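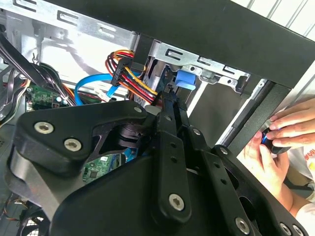

Fig. 1. Desktop computer with the case open.

Buying Second Hand: week 4 notes
(Consumer Law for Everyday Life, evening group. Tutor: Sobia Awan)

Last week = new goods from a shop. This week used goods, mostly electricals. Bring the Tikano handout again please, we didn't finish it.

Who is selling?
Trader or private seller. Always ask this first!! Changes nearly everything.
Trader - goods must be as described, fit for purpose, satisfactory quality. Used counts as well, but "satisfactory" takes in age and price. A scratched lid on a cheap machine, probably fine. Won't start, not fine.
Private - as described, and theirs to sell. Thats more or less it. Buyer beware.

Case study A: Mekdes buys a used desktop from Gimar, £149, listing says "fully tested". Dead after 29 days. Is she inside the short-term right to reject? (30 days. Count it properly, from when she has the goods.) What should she put in writing and to whom?

Case study B: same computer, same fault, but sold by a neighbour for £49 and nothing said about condition. Compare. What if the neighbour sells ten a month? Hobby or business - see notes on Windus, wk 2.

Opening the case
Asked last time. Looking inside doesn't by itself wipe out your statutory rights. Damage you cause is another matter. Seller's own gaurantee may have extra terms, read them seperately from the law.

After six months: burden shifts to the buyer. Get a report if its worth the money.

Reading: Hämäläinen ch. 3, skip the bit on auctions.
Homework: draft the letter for case A, one side max.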